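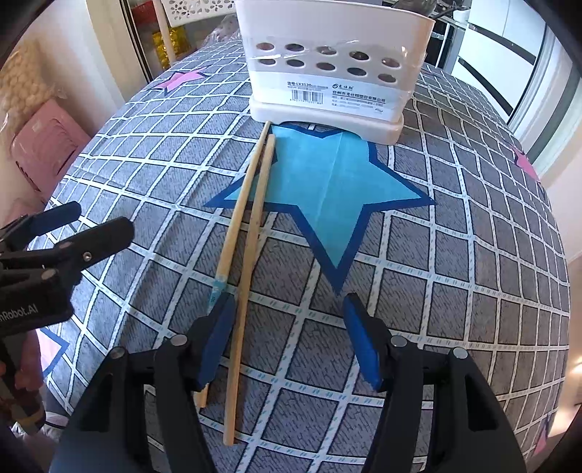

How to Plan a Step-Free Trip by Train

2019-08-13

If you have ever stood at the bottom of a long flight of station stairs with a stroller, a heavy suitcase or a sore knee, you will know why I wanted to write this one up. I have been traveling the Clevisen to Dankwa line with my mother's wheelchair for a good while now, and I have made pretty much every mistake there is to make, so please help yourself to the lessons!

Start with the station map, and look at it before you buy the ticket. Most rail companies put one online for each stop. You want to find the elevators and ramps, of course, but also which platforms they serve. A station can be listed as "accessible" when the elevator only goes to one side of the tracks (Funda was like that until the new footbridge opened last October, and you had to ride on to the next stop and come back again). If the map says "partial access," treat that as a question and call them up.

Next, write down the platform for each train you plan to take, and then write down the other platform it sometimes uses. At Clevisen the evening train switches between 2 and 9, and the walk between them is long, over the bridge and back down, so I like to know both ways before I set out.

Now book your help. If you need a boarding ramp, ask for it at least a day ahead. Have these ready when you call:

The train time and the station at each end
Your car and seat number, if you have one
The size and weight of your chair or scooter
Where you will be waiting, as exactly as you can say it

Ask for a booking number and keep it on paper as well as on your phone. I once read mine out to a very kind man at the Dankwa ticket window while my battery was down to its last sliver, and I have carried a little notebook ever since.

Then there is the change of trains, which deserves more time than the timetable gives it. The planner on the Dankwa line allows nine minutes to change at Isness. That's fine if you can trot up the stairs, but the step-free way goes out through the parking lot and back in by the side gate, and I measured it on a quiet afternoon at 314 yards. With a wait for the elevator on top of that, I take the earlier train every time and have a cup of tea in between. It makes for a much nicer day, too.

On the morning itself, check whether the elevators are working. Many lines post this on their website, and if yours doesn't, the station phone number is usually printed on the map you saved earlier. Get there 20 minutes early, let the staff know you have arrived, and remind them which stop you are getting off at so they can phone ahead.

If the help doesn't turn up at the other end, stay by the open door where the conductor can see you and press the call button. Afterward, do write in with your booking number and the train time. I know it feels like a bother, but my own letter about the Isness gate got it unlocked on weekends, and I was tickled pink.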